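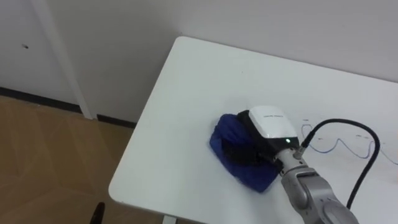 Cleaning cloth

A cleaning cloth is a piece of woven, knitted or nonwoven material used to remove dust, liquid, grease or loose soil from a surface. The term covers reusable household cloths, bar and kitchen cloths, polishing cloths and single-use industrial wipes. Towels meant for drying the body are normally classed apart, although worn towels are often cut down and used as cloths.

Materials

Cotton is the oldest fiber still in general use for cleaning. It absorbs water well, tolerates boiling and becomes softer with repeated washing, but it sheds lint. Linen sheds less and is preferred for drying glassware. Viscose is common in cheap sponge cloths, often blended with cotton, and stiffens as it dries.

Microfiber cloths are usually made from a blend of polyester and polyamide. During manufacture each filament is split into fine segments, often wedge-shaped in cross section, which increases the surface area of the cloth and lets it hold fine dust and thin films of oil. Unsplit microfiber feels similar in the hand but picks up much less water.

Construction

Terry cloths have uncut loops on one or both faces. The loops hold water and lift coarse soil, and they snag on rough edges. Waffle weaves have a grid of raised ridges and dry faster than terry of the same weight. Flat weaves and suede-finished knits are used on glass and polished metal.

Weight is stated in grams per square meter. Glass cloths commonly fall near 200, while drying cloths for vehicles may be several times heavier. Edges are hemmed, overlocked or cut with heat or ultrasound. An ultrasonic edge has no thread to come loose, but it can be hard enough to mark soft coatings.

Use

A cloth is generally folded into quarters, giving eight working faces that can be turned out in sequence as each becomes soiled. A bunched cloth makes uneven contact and tends to leave streaks. On flat surfaces the usual pattern is a series of overlapping strokes from the cleaner area toward the dirtier one.

Damp cloths hold dust better than dry cotton cloths. Split microfiber can be used dry for dusting - the fibers pick up particles partly through static charge - and slightly damp for grease.

Color coding

Many workplaces assign cloth colors to areas to limit the transfer of bacteria. In one common scheme red is used for toilets, yellow for washbasins, green for food preparation and blue for general low-risk surfaces. Schemes differ between countries and between employers.

Laundering

Cotton cloths can be washed hot and bleached if undyed. Microfiber is washed without fabric softener, which coats the filaments and reduces absorbency, and separately from cotton, whose lint lodges in the split fibers. High dryer heat can damage the fibers.

See also: Chamois leather; Dishcloth; Tack cloth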